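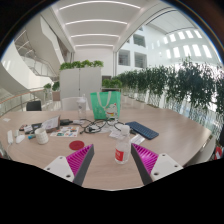

Right. The round table. Spent all of yesterday evening on the round table and I'm going to post the whole saga because I've got a tea and my back hurts. It's the shared one, pale wood, big enough that everyone thinks their bit of clutter doesn't count. Cables are the worst of it. A tangle of black ones straight across the middle, water bottle in the way, mug by the stickers, coaster with no mug on it. Classic.

Eduard Zelenák, posted April 2, 2018
Filed under: Desks & Clutter / Small Offices

Rule one, which I broke straight away: don't start with the interesting stuff. Started with the stickers. Lost a good while to the stickers.

Sticker sheet now lives in a card folder. Flat. Not under a mug, not under a keyboard, not "just here for now".

Ok cables. Unplug everything. Lay them all out on the floor side by side. You will find one that belongs to a thing you threw away in January. We had three.

Test each one before it goes back. Boring, do it anyway. Masking tape flag on the end, biro, what it charges. Not "black cable". I've written "black cable" on a label before now, it did not help

Power strip had been lying along the edge of the table like it paid rent. It wants to be underneath. Got a tray from Tollby, the metal sort that screws to the underside, and then remembered I'm not allowed to drill the table. So: clamp version. Took the first one back, 335 grams of the wrong bracket.

Clamp version fits up to 6 cm of tabletop. Ours is nowhere near. Check yours though, and check the clamp on a CURVED edge becuase most of them are made for straight desks and they rock.

(Bit of rubber mat between clamp and wood sorts the rocking. Old bike inner tube also fine.)

Somebody's going to say get a square table. We like the round one. People sit down at it and talk to each other. Came with us from the Lulthorpe place and it nearly didn't go through the door.

Gadgets. Small dark ones, all huddled at one side. No idea what half of them do, asked round, claimed items went home with owners. The rest in a shoebox with a lid, date on the lid. If it's still shut in the summer it goes.

USB sticks the same but in an envelope inside the shoebox. Tiny things vanish. Write on the envelope.

Chargers: one block stays out, near where people really sit. Everything else in the drawer. If you leave two out they breed.

Keyboard. The navy one, wireless, nice thing. Always skew-whiff with papers shoved up against it. Turned it over and gave it a tap above the bin. Toast. So much toast. None of us admits to toast.

Soft brush, then a barely damp cloth, battery out first. Don't spray at it. I know you want to spray at it.

Mouse same treatment, and pick the gunk off the little feet with a wooden cocktail stick. Glides like new, very smug about this.

Papers!! Loose sheets are how it starts. Two piles only: needs doing, recycling. No "maybe" pile. I made a maybe pile. Ended up 527 g on the kitchen scales, weighed it out of spite, then recycled nearly the lot.

Cards and little notes go on the board by the door. If there's no pin for it it isn't important.

Mugs and bottles now. New house rule, mug goes back to the kitchen when you get up for any reason. Bottles need a cap on or they're gone. That includes mine.

Coasters: the red one stays. It was on the table all along, doing its best, with the mug sat somewhere else entirely. Bought a few more off the Kadlec stall so there's one at every seat. Round ones on a round table looks daft for a day and then you stop noticing

Water rings on pale wood, since two of you asked last time: dry cloth, hair dryer on low, keep it moving, then a dab of wax. Patch test underneath. Did it on an old ring and it's gone mostly. Mostly.

The tote. Green one with the cartoon on, white handles. A bag on a table is a shelf with the lights off, things go in and never come out. It's got a hook now. Emptied it first, found a scarf and a receipt from Teltow, no one's owning up to either.

Hook is the stick-on kind, back of the tall cabinet. Wipe with meths, press, LEAVE IT overnight. I did not leave it overnight the first time. Bag on floor by morning.

Plants along the top of the cabinets got a water while I was up there. Stand on a proper step. Not a chair. Definately not one with wheels.

Chairs. White ones, black one, doesn't match, not bothered. Tuck them in. Honest difference to a room for no effort at all.

Someone's asked how long it all took. Two episodes of a podcast and a bit of swearing. Would have been less without the clamp business.

Going to check on it tomorrow morning. Fully expect a mug.

Edit: mug.

Next thread is the drawer. Send biscuits.

Last updated: same evening, typo in the clamp bit fixed (the others can stay)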